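Goltel to open bench hall in former Chisholm print shop

2023-06-20

Goltel will open a shared bench hall in the old print shop on Chisholm Road at the end of June, the company said in a notice to tenants and neighbors. The building has stood empty since the printer moved out, and the inside has been redone over the spring.

The hall has 34 benches on two floors. Each one is a white rectangular work surface closed in on three sides by plain gray panels, with the fourth side left open. Benches on the ground floor come with metal rails down both sides, so that a tenant can clamp down fixtures and equipment without drilling into the top. The upper floor has the same tops without the rails and costs less to rent.

Goltel said it went with bare panels after trying out a few other finishes at its smaller site in Golten. Pegboard was popular there at first, but tools hung on it got in the way of people who wanted an even background for close work or for taking pictures of parts. Tenants can still bring in a rolling rack, as long as it stays out of the aisle. 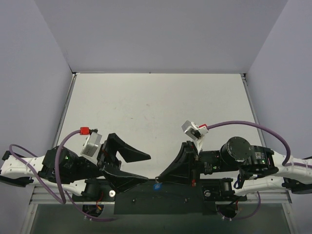 The matte tops will show wear over time, and Goltel does not plan to replace them for small marks. Scuffs and specks are treated as normal use under the rental terms. Burns, deep cuts and glue that cannot be scraped off will be charged to the tenant. Tops can be wiped with a damp cloth and mild soap — solvents are not allowed on them.

The panels and benches were supplied by Pavik, which also did the fitting. Work on the ground floor ran two weeks over schedule after a delivery of corner brackets came in the wrong size and had to be sent back. The upper floor was done on time.

Ground-floor benches rent for $100 a week and upper-floor benches for $60, with power and heat included. About half of the ground floor has been taken. Rentals run by the week, and the first two weeks are paid up front.

The hall will be open from early morning until 10 p.m. The loading door on the north side can be used until 6 p.m. Parking behind the building is limited, and larger deliveries have to be booked a day ahead at the front desk.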